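Barrios Street Block Club
Minutes of the August meeting

The meeting opened at 7:00 with 14 households represented, our best turnout since spring! Last month's minutes were approved with one fix: the plant swap starts at 11, and the earlier notice had it at 10.

Plant swap. Wonderful news here. Zistholm Nursery has offered us 100 seedling pots and all the potting mix we can haul away (bring buckets, bring wagons, bring a strong friend). Tomatoes are finished for the year, so the tables will lean toward kale, chard and fall herbs. Anyone with extra iris bulbs, please dig them up now, label the color if you know it, and let them dry in the shade.
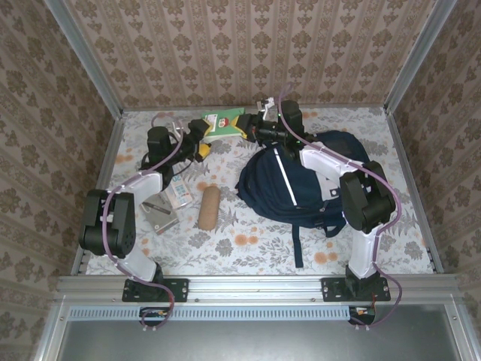
Tables will go up along the north sidewalk, and the Nita Bakery has agreed to let us run a cord from their side door for the coffee urn. We talked for a while about whether to charge for coffee and ended up with a donation jar.

Rain barrels. The group voted to spend $200 on two barrels for the corner bed at Iltik Lane. Everyone who hauled jugs down there in July cheered. Motion passed, one abstention.

Street trees. The two young maples still need deep watering. A sign-up sheet went around and filled before it reached the back row, which was great to see.

Old business: the borrowed wheelbarrow is still missing a handle grip. Tabled.

Adjourned at 8:20. Leftover peach cobbler went home with the Iltik Lane folks.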